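The Trouble With Good Wood

Every few years the furniture business rediscovers red-brown wood. I went to Sallton to find out what, if anything, is different this time.

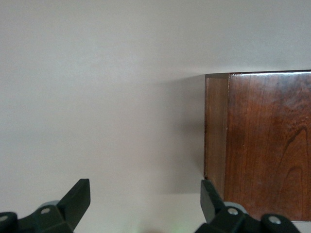

Glossy red-brown grain against a pale wall, with a small nick at the lower corner.

The sales pitch at Nadier, a showroom off the main street in Sallton, goes like this: dark wood is back, it lasts forever, and it goes with everything. I have heard all three claims before, usually from people holding a price list. The cabinet I was steered toward in October cost $2,737. For that you get four shelves and a finish called Ackroyd Red.

"Forever" deserves a closer look. A high gloss is lovely for as long as you leave it alone. After that it shows fingerprints, dust, the ring from a glass and every scrape from a vacuum cleaner. Corners go first. A chip the size of a lentil is hard to spot on scrubbed pine, but on a polished dark piece your eye goes right to it.

Then there is the matter of what you're looking at. Big arching grain, the kind dealers call cathedral, can come from a solid board or from a thin sheet of veneer glued over something cheaper. Veneer is a respectable old craft and I have no quarrel with it. I do have a quarrel with tags that say "real wood" and stop there. Ask to see the back and the underside — and if the answer is vague, keep your wallet closed.

As for going with everything, I'll grant that it looks handsome against a plain, light wall. So does most furniture. Put it in a small room with a brown floor and it can turn gloomy by 4 p.m.

My own sideboard came from Grellulon, a secondhand barn outside town, for $434. It is 72 inches long, scuffed at both ends, and needed a new hinge. The salesman there made no promises about it at all, and I still haven't gotten around to polishing the top.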